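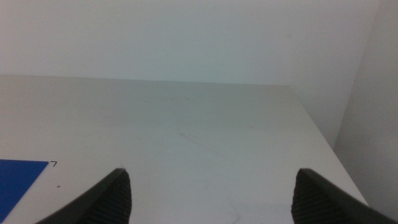
Ticket: Left finger lagging on close, two-finger gripper kit
Product: Clukeo parallel gripper with wrist camera bundle
Opened by: Ladan Najafi
Opened: August 6, 2026
Status: Open, waiting on parts advice

Hi team,

Me again, sorry! I've got the Clukeo kit on a trial for our bench automation project and I was all set to write you a glowing review, but the left finger has started lagging behind the right one when I close. It's not huge. If I close slowly on nothing at all they meet a bit right of centre, and on a soft part (foam, a folded cloth) the right finger pushes it over before the left one gets there.

Set-up first, so you don't have to ask. The gripper came in April, it's on the stock wrist mount, and I'm driving it through the Sirnow controller with whatever firmware it shipped with. Ribbed pads, the ones that were in the box. I haven't swapped them or glued anything to them, promise.

What I've tried so far:

Power cycle, controller and arm. No change.

Re-homed the gripper from the Sirnow panel. It finishes happily and reports fully open, no fault code. Both fingers look level to me when it's open, so I don't think it's the open end that's off.

Dropped the closing force from 89 per cent to 70 per cent. The lag got a wee bit worse, if anything, so I put it back up.

Took both pads off, cleaned them with a dry brush and put them back on. There was a bit of grey fluff in the ridges on the left one and I got excited, but no luck. The grip itself is lovely, by the way. Those ridges hold on to everything I've thrown at them and I'd hate to go back to smooth ones.

Unplugged the camera cable and ran it without, in case it was dragging on the left side. Same thing, so I've plugged it back in.

The cycle counter says 2000 and a bit, which seems early for wear? The booklet talks about greasing the slide but it doesn't give an interval, or else I've missed it (entirely possible, the print is tiny).

Update, same afternoon

I rang Oláh, who sold us the kit, and they reckon it could be the sync gear having skipped a tooth. They wouldn't let me open the housing without your okay on account of the warranty, fair enough. They also asked if I'd run the Ultden calibration routine, which I hadn't, because I thought that was only for the vision side. So I ran it 3 times. First go it stopped halfway with "travel mismatch, axis L". Second and third went right through and passed, and the lag was still there after both. I've saved the log from the first one and can send it over if there's somewhere to upload it. The attachment button on this form just spins.

Questions for you, then:

Can I take the cover off and check the gear myself without voiding anything?

Is "travel mismatch" something I should worry about if it passes the next time?

And is there a way to set an offset per finger in the Sirnow panel? I found one offset field but it seems to move both of them together.

I can live with it for now, as I'm mostly picking up rigid bits and those centre themselves well enough. I'd just like it sorted before the trial's up and I have to tell my boss whether we're keeping it. I'd like to keep it!

Email is better than phone for me, I never hear the thing over the compressor.

Cheers,
Ladan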